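Home Issues Authors Search Contact

4. Network scanning

4.1 Set-up

Second half of the tests. Printing was covered in section 3, so only scanning from here on. One Canora flatbed, on the office network at Homholm, Jakab router, default settings. Driver was the Cedus package, full install, then the same thing again with the basic install — the one without the toolbar and the ink monitor. Both were removed completely between runs, because leftover entries from the full install made the basic one look better than it was.

All scans at 300 dpi, colour, plain A4 text page. We did 190 scans per install. Time limit set to 5 minutes, anything longer was logged as a fail and the job cancelled by hand.

Figure 4. Empty orange tray with ribbed walls; to its right, a black wristwatch and a strand of dark beads. 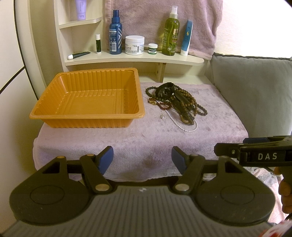

4.2 Waking from sleep

Biggest source of trouble by far. With the scanner awake, both installs found it straight off. Asleep was another matter. The full install sends its own wake message and then waits; the basic install leaves it to the operating system, which sometimes gives up and reports the device as offline. Pressing any button on the front panel cured it every time, but that means walking over to the machine, and for a shared scanner down the corridor that is a poor answer.

A fixed address on the router helped the basic install a lot. Made no diference to the full one. We had expected the opposite, as the full install stores the address at set-up and should suffer most when it changes. Seems it searches again by name if the stored address fails — not in the manual, we only saw it in the log.

Colour and sharpness were the same with either install, as they should be. File sizes also. The full install straightens pages by default and this adds a short wait at the end of each job, easy to mistake for a network delay. Switched off for all the runs reported here.

Figure 5. Black gripper seen from behind, a round pad at each side, the two fingers nearly touching.

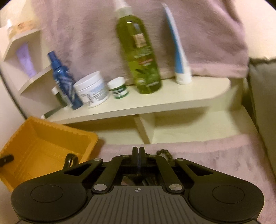

4.3 Limits of these tests

One model, one router, one office. The Canora had done 3000 pages before we got it and the glass was cleaned once, before the first run. Wired connection not tried at all. Sheet feeder not used either, since jams would of spoiled the timings. Multi-page jobs are left for section 5, along with the memory problem that comes with them.

Last updated: November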